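Home | Contents | Previous | Next | Index
Print this page | E-mail this page
Reading time: 2 min

Chapter 4
Voting Systems for Film Festival Juries

A festival programme is judged by a small panel, and the method used to combine its members' rankings can change the winner. This chapter compares plurality, preferential and points-based counts, using ballots from the Birkbridge short film competition.
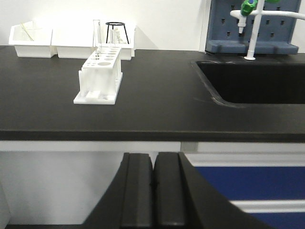 4.1 Terms and notation

A ballot is an ordered list of titles. A ballot is complete if every title in competition is ranked, and partial otherwise. Reinholz and Palumbo treat unranked titles as tied for last place – a convention followed here unless stated otherwise.

The audience award is counted separately. In July 2000 it drew 3878 ballots, most of them partial, and the leading 2 titles were recounted under each method.
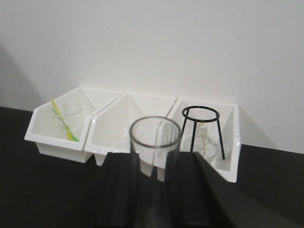 Under plurality only first preferences are counted. Under a preferential count the lowest title is excluded and its ballots are passed to the next choice marked. Negri's points method assigns a fixed score to each rank; its behaviour with partial ballots is taken up in section 4.3.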